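Rarthorpe gets its rain, then gets some more

Mar 19, 2024

Print this article
E-mail this article

Rarthorpe has had its wettest February in the 74 years anyone has bothered to write it down, a record the town would happily have left with somewhere else.

The gauge behind the Beaulieu pumping station overflowed twice. Readings for those nights are marked "full", in a firm hand.

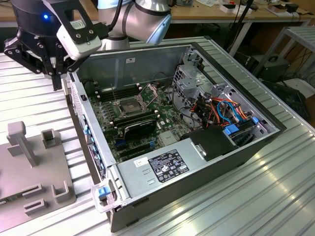 Up to 1,000 homes east of the Vundov road were without a dry way out for four days. The bus company ran a normal service, in that the buses stayed at the depot.

"People ask me when it will stop," said Hường Vi, who keeps the town's weather records. "I tell them I write down what has already fallen."
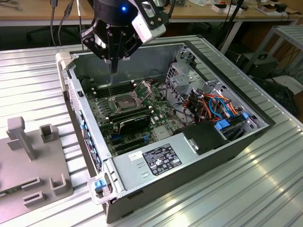 Lendetti Meadow, sold last summer as parkland with a water feature, is at present all water feature. Farmer Volkan Işık has moved his sheep uphill and says they are the only residents with a view.

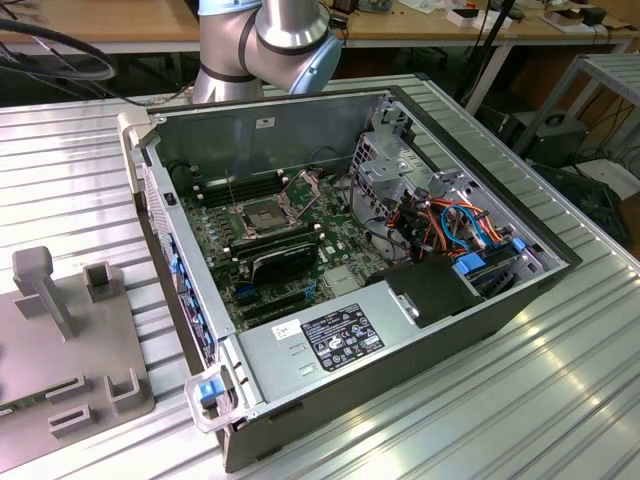
Computer tower with its side panel removed.

The council will decide in two weeks whether to dredge the lower brook, a question it has been deciding since the last flood.

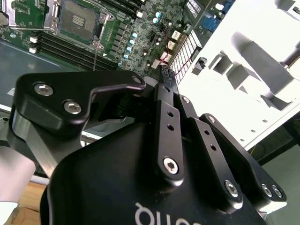 Is the lower path open?
It is shut from the footbridge to the church until the water drops. Walkers should use the upper lane and bring boots.

Print | E-mail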